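Print this page | E-mail this page

PIRNWOOD PUBLIC LIBRARY NEWS

Toy and Game Lending Moves to the Kincaid Branch

Beginning in September, the library's toy and game lending collection will be housed at the Kincaid branch. The collection has been kept at the Werninley branch since it opened, in a room that was intended for periodicals and that no longer has adequate shelving. The Kincaid branch has a larger ground-floor room with a separate entrance from the parking lot, and families with strollers will no longer need to use the elevator.

The collection now holds 600 catalogued items, including puzzles, board games, building sets and wooden blocks. Any resident of Pirnwood or Trutthorpe with a library card in good standing may borrow from it. Cards issued at Werninley remain valid and do not need to be replaced.

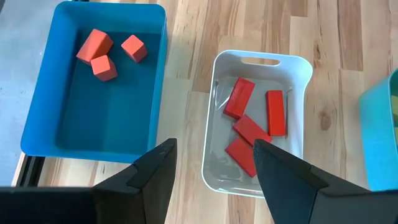

Borrowing Rules

Each household may have 2 items on loan at one time. The loan period is three weeks, and an item may be renewed once if no other household has requested it. Renewals may be made by telephone or at the desk - they cannot yet be made through the online catalog, although the library expects to offer this later in the year.

Items should be returned to the desk during open hours. Please do not place them in the outdoor book drop, which was built for books and has damaged several game boxes over the past year. Borrowers are asked to count the pieces before returning a set and to tell the desk if anything is missing. There is no charge for a single lost piece. When a set can no longer be used, the household will be billed for the replacement cost shown in the catalog record.

During the move, lending will be suspended for the last two weeks of August. Items due in that period will be extended automatically and no fines will be charged. Requests already placed will keep their position in line.

Yolanda Ridgeway, head of children's services, has reviewed the full collection ahead of the move. As a result, 49 items have been withdrawn because of wear or missing parts, and 43 new ones have been ordered. Most of the new titles are cooperative games for ages four to seven, an area in which borrowers have often faced long waits. 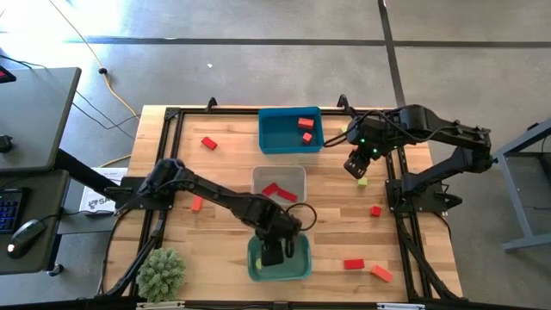 The new titles will be added to the catalog as they arrive and may be requested from that point. Suggestions for further purchases are welcome and should be submitted on the form available at any branch desk. The library regrets that it is unable to accept donated toys, although donations of unopened board games will be considered.

Questions about existing loans should be directed to the Werninley desk until the end of August and to the Kincaid desk after that time.

Last updated: August

Comments (3)

Sunita Delacroix
Will the Werninley room go back to being for magazines? My father used to read there in the mornings and would like to know.

Alaric Brannigan
Good news about the parking lot door. Please consider a later closing time one evening a week, as I can't get to Kincaid before 6.

Imani Nguyen-Tran
We have a floor puzzle with one corner piece gone. Glad to read there is no charge, will bring it in.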